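4.3 Scanning old family prints

The Hwang flatbed scanner can copy loose prints of any size up to the glass. Prints from albums should be taken out first where the corners allow it.

1. Wipe the glass with the dry cloth supplied. Do not spray cleaner on it.
2. Lay the prints face down, leaving a finger's width between them.
3. Close the lid and open Odus on the computer.
4. Choose Prints, then Colour, even for black and white photographs.
5. Press Preview. Odus draws a box round each print.
6. Drag the corners of any box that has missed an edge.
7. Press Scan and wait for the lamp to go out.

Caution: Never force a print that is stuck to its page. Scan the whole page with the lid open and a dark cloth over it. 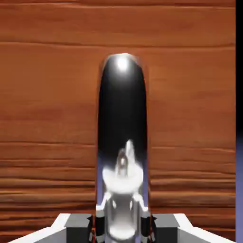 Fig. 9. Black cylinder on a wood-grain surface.

Naming and saving

Each scan is saved with a number only. To add a year, select the pictures, press Label and type it in, for example 1986. Names of people go in the second box, separated by commas.

Note: A folder holds 60 scans. When it is full, Odus opens a new one with the same name and the figure 2 after it.

If the colours look faded, set Restore to 70 and scan again. Higher settings can turn skin tones orange. The original scan is kept unless you tick Replace.

Section 4.4 covers slides and negatives, which need the Jundum holder.

Text revised by Tudor Nistor, 5/26/24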